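About Cludlow

Cludlow writes planning and control software for mobile robots with two arms. We don't build robots. Our customers bring their own hardware, or lease it, and we supply the software that decides where the base goes, what the arms do and in what order.

The company was started by Reinaldo Marinho and Shaohua Deng, who had worked together on motion planning for warehouse vehicles and wanted to try something with more joints. There are now 21 of us in one office, on the floor above a print shop. Most of the staff are engineers. Two handle contracts, support and everything else.

What we make

Our main product is Prasteck, a whole-body planner. It treats the base and both arms as a single system, so a robot can reach while it is still driving and doesn't need to park first. Customers use it for doors, drawers, trolleys and anything else where the arms have to follow a path set by a hinge or a rail.

Haruna is the simulator we test against. Lautaro Gaete wrote the first version as a weekend tool for checking joint limits, and it grew from there. It renders simple rooms, corridors and doorways with plain walls and basic textures. We have kept the graphics modest on purpose – the computing budget goes into contact and friction, where most of our bugs turn up. 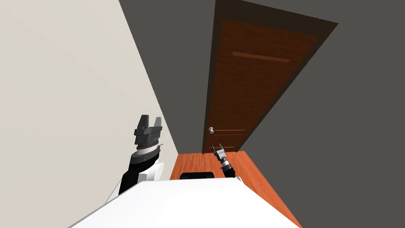

Every change to Prasteck is run through the full set of Haruna tasks overnight. There are 87 of them at present, and doors make up the largest group: push, pull, left-hung, right-hung, round knob, lever, with and without a closer. A change that fails a task it used to pass goes back to its author in the morning. Tianyou Cai looks after the test set and decides what gets added to it, usually after a customer reports something we hadn't thought of.

Forkis is our log viewer. It lines up planned and measured joint positions on one timeline so you can see where the two parted ways. It began as an internal tool and has been free to download since March. Bug reports are welcome and we do read them.

How we work

A new customer normally starts with a three-week trial. We ask for a robot model file, joint and torque limits, and a list of the tasks in order of priority. Eugeniusz Tomaszewski runs the trials and will tell you early on if our software is the wrong fit. Arms with fewer than 5 joints, for instance, are better served by simpler planners.

We support each release for nearly 3 years. Release notes, including known faults, are published in full on the downloads page.

Page last updated Oct 30, 2019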